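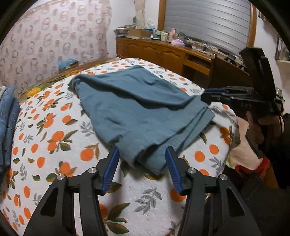 Liviu Stoica

A home-organizing firm called Tarlow has begun selling laundry folding lessons in Lorham, and it would like residents to believe that a pile of jeans on the bed is costing them serious money.

The course runs to 5 sessions in the customer's own bedroom. According to Tarlow's leaflet, pushed through 1,320 mailboxes in October, a household that folds its clothes "with intention" wins back 951 minutes a year. The leaflet doesn't say who did the timing or how many homes were involved. I asked for the working and was sent another leaflet.

The method itself is hard to object to. Lay the garment flat on the bed, fold it lengthwise, turn up the bottom, put it on the stack. Denim goes with denim. Softer fabric gets its own pile until the end, when it may go on top. 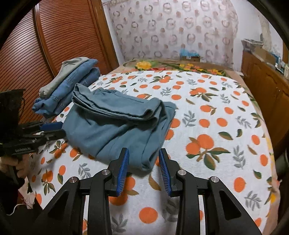 Plenty of people in Lorham were taught that much at home, free of charge. What they are being asked to pay for now is mostly vocabulary - a stack is a "column," and the bed is a "sorting field."

Tarlow says almost 540 households have signed up. It would not say whether that means paid or just asked for a price.

Kerkent, the secondhand clothing store on the main street, has shown customers how to fold pants at the counter for years. Its owner, Ní Mhurchú, had read the leaflet and wanted to know what happens to the column when somebody pulls out the pair at the bottom. Tarlow's answer was that this is covered in the final session.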